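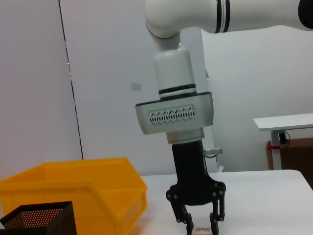 Mirkbridge tabletop sorting cell

The Mirkbridge tabletop sorting cell is a two-arm robotic workstation used for picking up, moving and putting away small household and desk items. It was built at the Mirkbridge workshop by a small team led by Aileen Macapagal, and its upkeep was later taken over by Thierry Hamel. A second cell of the same layout, known as the Belmonte cell, shares its spare parts and its maintenance sheets.

The cell is best known among its operators for its written upkeep routine, which has been copied with small changes at Nelldale. The routine covers the grippers, the wrist cameras, the cables and the table surface, and is described in the sections below.

Layout

The cell consists of a white table with an arm working from each side. Each arm ends in a black two-fingered gripper. Three cameras are used: one at each wrist and one mounted high, looking down over the table. Bins, baskets and smaller holders are set out on the table according to the task and are not fixed in place, so a task can be changed without tools.

The arms are controlled from a single computer. An operator may move them by hand guiding or run a stored program. Both arms share one stop circuit, and pressing either stop button halts the whole cell.

Grippers

The gripper is the part of the cell that needs the most attention. Its fingers are moved by linkage plates held with small screws, which work loose with use. The routine calls for every visible screw to be checked with a hand driver at the start of the week. A screw that turns is taken out, cleaned, given a drop of medium-strength threadlocker and put back. Screws are not tightened with a powered driver, after a plate was bent this way during the first winter.

Finger pads are inspected every 200 cycles and replaced at 1,000, or sooner if the surface has gone shiny. Pads are always changed in pairs. A new pad next to a worn one will close off-centre, and thin items such as pens tend to roll out of the grip.

After a pad change the gripper is opened and closed five times with nothing between the fingers, then tested on three items of different thickness. Macapagal's original sheet lists an eraser, a marker and a pen, and these are still used. The pen is tried last and is laid at an angle to the table edge, where a small error in wrist rotation shows up most clearly. 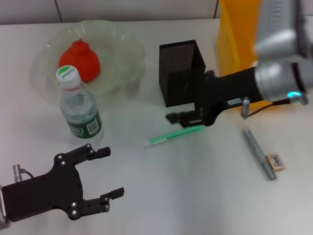 Gripper over a green pen, with a marker and an eraser to its right. The second gripper is at lower left.

Cables and connectors

Each gripper has a connector on the side of its body, with a thin cable running away from it. The cable must have enough slack for the wrist to turn fully in both directions, but a loop that hangs too low can catch on the rim of a bin. Hamel's rule is that the loop should clear the tallest container on the table by the width of a hand at every stored position. This is checked by stepping through the program at low speed with a finger on the stop button.

Connectors are hand-tightened only. A loose one usually shows itself as a gripper that stops answering partway through a move and comes back when the arm is returned to rest. The maintenance log treats this fault as a cable fault until shown otherwise. The usual order of work is:

Stop the arm and switch off gripper power.
Unscrew the connector, look for bent pins and wipe the collar with a dry cloth.
Refit it, restore power and run the open and close test.
If the fault returns, swap the cable with the one from the other arm.
If the fault follows the cable, discard the cable. If it stays with the arm, check the wiring at the wrist.

Wrist cameras

The wrist cameras are small and have a fixed focus. They are set for the distance at which the fingers meet an object, and anything much nearer is soft. Lenses are cleaned with a blower and then a microfibre cloth. Liquid cleaner is not used on them.

The log also asks for a few stored pictures from each wrist camera after any work on the arm. These are looked through for blur. A blurred picture taken while the arm is at rest points to a dirty lens or a loose mount, while blur that appears only during a move is normal and is noted without further action. As plain surfaces give little to judge by, the person checking is told to look for an edge or a seam and compare it with an earlier picture from the same position. 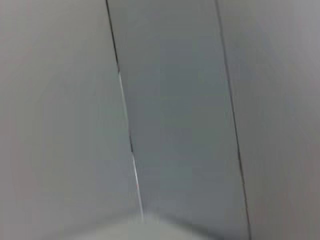

Blurred wrist camera view of plain grey surfaces divided by two dark seams.

Camera mounts are checked by hand for play. If a mount has moved, the camera has to be calibrated again before the arm is used for picking. Calibration takes most of a morning, and for this reason the mount screws are marked with a line of paint across the head – a broken line shows at a glance that the screw has turned.

Table surface

The table is wiped down on Sunday evening, when the cell is idle. Grit on the surface wears the finger pads faster than any other cause recorded in the log. Scuffs are left alone unless they can be felt with a fingernail.

Service history

The first arm had completed 1,829 logged cycles when its original gripper was removed for rebuilding. The linkage was found to be worn at one pivot on the left finger. The rebuilt unit went to the Belmonte cell, and a new gripper was fitted at Mirkbridge in August.

See also

Belmonte cell
Misedbridge parts store
Nelldale upkeep sheet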